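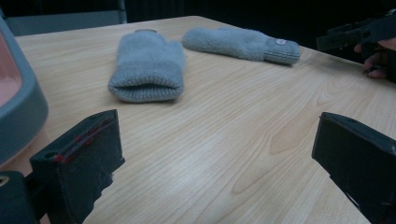

We have put down a deposit on a park home. It is on a site called Trellow, just outside Priltisbridge, and you have to be over 50 to live there. I have been over 50 for a while with very little to show for it, so it's nice to get a perk.

---

The sales brochure calls it "lodge-style living". It is a long thin bungalow that came up the road in two halves. I like it very much. I just want us all to be grown up about the word lodge.

---

Every model has a name. Ours is the Olivares. The one next door is the Javport, which has an extra window and a porch you could stand one thin person in. I asked what the name meant and the sales office said "it's just the Javport".

---

For anyone wondering how it works: you own the home, you don't own the ground it sits on. You pay a pitch fee for the ground. Ours would be £146 a month, reviewed every January. "Reviewed" is doing the same job there as it does in a letter from the water board.

---

I asked whether the pitch fee had ever been reviewed downwards. There was a silence in which I could hear the office fridge.

---

Also, when you sell, the site owner takes a commission. Up to ten per cent. I read that line, made tea, and read it again in case it had improved.

--- 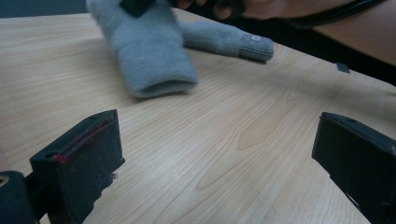
Then there are the site rules, which come as a separate booklet. No washing lines at the front. No sheds over a certain height. One vehicle per pitch unless you ask nicely. No ball games, a rule I feel I can live within.

---

Pets are allowed "at the discretion of management", and there's a form. The form has a box for the animal's temperament. I've put "fair". We're talking about a cat who bit the vet and then the vet's clipboard.

---

Second visit yesterday, this time in the rain, on the advice of my sister-in-law. Good advice. In the sun you look at the flower beds. In the rain you look at the gutters, and at which pitches have a small lake by the step. Ours did not. The Javport did. I said nothing but I did feel it.

---

Met some of the residents. All friendly, all keen to tell me which end of the site is the good end. It was always whichever end they lived at.

---

A man walking a terrier told me to ask about the gas. I said what about the gas. He said "just ask" and walked off, like somebody in a spy film with a very small budget.

---

I asked about the gas. It's bottles. You buy them from the office, or you can get them elsewhere and carry them in yourself. That was the whole secret. I've been awake over it since Tuesday's weather, or whenever that was.

---

Things I measured: the bedroom door, the hall, the gap where the fridge goes. Things I didn't measure: the sofa. The sofa is now a matter of faith.

---

We've got a solicitor looking at the agreement. You don't strictly need one and the office mentioned this more than once, which is how I came to ring a solicitor.

---

She's sent back 3 queries. One is about who mends the base under the home, one is about the drains, and one is about a hedge that appears on the plan and doesn't appear in Priltisbridge.

---

Update on the hedge: it's "planned". So was my conservatory in the last house.

---

Meanwhile, the current house. Four bedrooms, twenty-odd years of stuff, and everything in it has to be sold, given away or argued about. I have found 391 slides of somebody's holiday in Wales. We have never owned a projector. We have barely been to Wales.

---

Bus, since a few of you asked. There's a stop by the gate and it goes into town every hour until early evening. After that you're at home with your lodge-style living whether you fancy it or not.

---

Answer on the base: the site owner looks after the concrete, we look after what stands on it. Answer on the drains: still waiting. If anyone here has bought a park home and has a drains story, good or bad, I'd like to hear it before I sign. Move-in is meant to be February and the cat still hasn't heard back about his form.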